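Gudeta grasp software: progress report for July

Hi all, this one is longer than usual, mostly on account of the planner rewrite, which ate the month. If you only have time for one section, skip to the money and schedule part near the bottom. The rest is the story of how we got there.

Quick recap for anybody new on the Pelevero side. Gudeta is the software layer that sits between the wrist camera and the arm controller. It decides where to grab something, how hard to close, and what to do when the view gets bad halfway through. You're paying for the second year of it, and the goal for this year is handling everyday packaged goods (bottles, tubs, pouches, that kind of thing) without a custom recipe for each one.

What got done

The old planner is gone! I deleted the last of it in the first half of the month and I can't say I miss it. It worked out a full path at the start of each pick and then stuck with it, so any nudge to the object meant stopping and starting over from the home pose. The new one replans as it goes. It keeps a short list of grasp candidates alive during the approach and swaps between them if the picture from the wrist changes enough. Swapping took a while to get right. My first version was so eager that the arm would dither over a tub of margarine, going left, then right, then left again, until the timeout kicked in. There's now a small penalty for changing your mind, and it settles down nicely.

On the benchmark set, which is 106 recorded picks replayed through the software, the new planner now finishes all but 18. The old one failed on 48 of the same recordings. Please keep in mind that replay is kinder than the real arm, as the object in a recording can't be pushed by a bad plan. I'd treat those numbers as a sign that we're headed the right way and wait for the live run before putting them in anything that goes outside the building.

Bottles lying on their side

You asked for these specifically after the spring review, so they got most of my attention on the perception side. The trouble is that dark drinks in clear plastic look terrible to a depth estimator. You get shiny ridges, you get a body that's almost black, and the estimator fills in the rest with guesses. Labels are the one part that behaves well, because there's plenty of print on them to lock onto. So the new version leans on the label to find the long axis of the bottle, then looks toward the ends for the cap and the shoulder, and picks a grip from there.

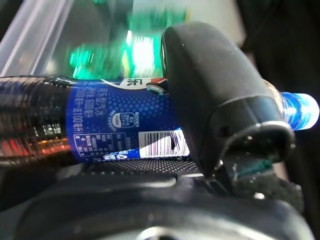

Wrist camera view of a cola bottle on its side, with the finger closed near the neck.

A grip up at that end is what the planner asks for when the middle of the bottle is blocked or scores badly. It's a trickier hold than the middle, with the weight all on one side, and I had to teach the force controller to expect some twist. Before that change it read the twist as slipping and squeezed harder, which on thin plastic is precisely what you don't want. It now waits for both the twist reading and the finger motion to agree before it tightens anything.

The other headache with close-up views is that the finger covers a good chunk of whatever it's holding. Our tracker used to treat the covered part as if the object had shrunk, and the estimated center would slide off toward the uncovered side. I've added a mask for the gripper parts, built from the joint positions, and the tracker now ignores whatever falls under it. Edges of the mask are still a bit sloppy. If you look at the debug overlay you'll see a thin fringe where finger pixels leak through, and on black objects the leak is enough to throw off the outline. That's on the list for next month.

Reading labels

Small side note, as somebody on your end asked if we could read the print while we're in there. Sort of. I tried the off-the-shelf text reader on saved wrist frames and it does fine with big lettering and poorly with the tiny rows in nutrition tables. Sideways text needs to be rotated first, and we already know the bottle axis, so that part comes nearly free. Barcodes are hit or miss, mostly miss when the finger is sitting on one end of the code. If you want product lookup, my advice is to do the reading before the grasp and leave the gripped view alone. I haven't spent any budgeted hours on this and won't unless you tell me to.

Tooling

Fisgate, our log viewer, finally loads a whole session without falling over. It used to choke on anything past 1000 frames, so I'd been chopping logs into pieces by hand like it was some kind of craft project. It streams from disk now, and you can scrub the wrist view, the force trace and the planner's candidate list together on one timeline. That alone has changed how I work. I found the dithering bug in an afternoon with it, after a week of squinting at text logs and getting nowhere.

I also moved the arm settings out of the code and into one file per cell. Boring, but it means the Brornier cell can run the same build as ours with no patching.

What didn't go well

The pouch work hasn't moved. I'd promised a first version of the soft-object model and there isn't one, only a branch with some experiments that mostly fail in interesting ways. The planner rewrite ran over by two weeks and pouches were what got bumped.

We also lost a few days to a timing problem between the camera and the arm controller. Frames were being stamped when they reached the software and not when they were captured, so the planner believed it was seeing the present when it was seeing a little bit of the past. At slow speeds you'd never notice. Once I turned the speed up, grasps landed consistently short. It's fixed, but every recording made before the fix has the old stamps, and I've flagged those in the benchmark so we don't tune against them by accident.

Money and schedule

Spending is on plan, with nothing unusual to report. Hours shifted from pouches to planning, as above. I'd like to push the pouch milestone back by one month and keep the live bottle trial where it is. If that's a problem for your own reporting, let me know soon and we can talk about trimming the Brornier setup instead.

Next up: clean up the mask edges, run the live trial on the full bottle set, and get the soft-object branch to the point where it can be shown to other people. I'll send the Fisgate session files along with the trial results so you can poke through them yourselves.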